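Colm Ó Flaithearta
A thread on teaching robots by hand, from someone who has now done a fair bit of it and is less impressed than he was. Numbered so you can mute me at whichever point you like.
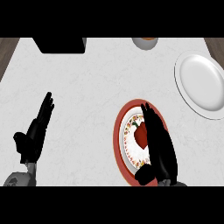

2/
So, the fruit and the plates. That's a simulated kitchen table, and those black hands are driven by a person. In this case, me. I spent a good part of July with a headset on, moving my own hands about so that a pair of rendered ones would do the same.

3/
The job was to move a piece of red fruit from the patterned plate to the big white one. You'd give it to a toddler. My first clean go took 29 attempts.

4/
I want to be fair to Fisent, who make the software and let me in for nothing. The set-up is decent. The hands follow yours quickly, the calibration takes a minute, and when you drop something you press a button and the table resets. I have used far worse.

5/
But the pitch is "just show it, like you'd show a person". I've shown people how to do things. I trained kitchen porters for years before I moved into software. A person watches you once, asks which bin the peelings go in, and gets on with it.

6/
The robot doesn't watch you do anything. You do the whole job through it, over and over, while it records. Then a model is fitted to the recordings and everyone hopes. I don't know what the right word for that is, but I wouldn't pick "show".

7/
What you really learn is how much you rely on touch. With real fruit you close your fingers until it pushes back. In the headset there is no push. You shut your hand on air and look to see if the thing moved. Mine mostly shot off sideways.

8/
Also your own hand is in the way. Looking straight down, the palm covers the very thing you're trying to pick up. You end up going in by memory and tilting your wrist in ways no cook ever would.

9/
And all of that goes into the data! The hesitating, the daft wrist, the bit where I stop and scratch my nose. I asked whether those runs get thrown out. Answer: the failed ones do. The ugly ones that happen to work are kept.

10/
Which means the model is learning from a bloke who can't feel his fingers. Maybe that's fine. Maybe with enough blokes it averages out. I've heard that said with great confidence by people who then couldn't tell me how many is enough.

11/
I did try the other way as well. Zudley have a real arm at their place that you grab by the wrist and push through the motion yourself. Much nicer. You feel the weight, you feel it catch on the rim. I got a usable run on my second go.

12/
The catch is you're standing where the robot works, your arms are in all its camera views, and you can't easily move two hands' worth of fingers with your own two. So for anything with proper hands it's back to the headset.

13/
Numbers, for those who asked. I gave the simulated model 16 of my good runs to learn from. Then I let it try alone with the plates where I'd had them. It did fine. I was a bit annoyed at how fine.

14/
Then I slid the white plate nearly 9 centimetres to the left and it put the fruit down on bare marble, very gently, exactly where the plate used to be. Same again next try.

15/
Fisent's reply was that I should have varied the plates while recording. Fair enough, and I should have. But I'd like that on the front page, next to the video of the smiling man teaching a robot over his morning coffee.

16/
Somebody will say simulation is the cheap part and real kitchens come later. Lenihan's people told me the same over lunch. I'd believe it more readily if later had a date on it.

17/
Do I think it's useless? No. For a fixed bench, the same parts and a patient operator, I can see it paying its way. I'd take it over writing out the motions line by line, which I've also done and wouldn't wish on anyone.

18/
My gripe is with the word "easy". It's slow, fiddly work and your shoulders ache after an hour of it. If you're costing this up for a real site, put down the operator's time first and then argue about the hardware.

19/
Castunik have offered me a go with gloves that buzz when you touch something. I've said yes. I'll run the same fruit and plates and post the failures along with the rest. Replies are open, but if you sell gloves please say so.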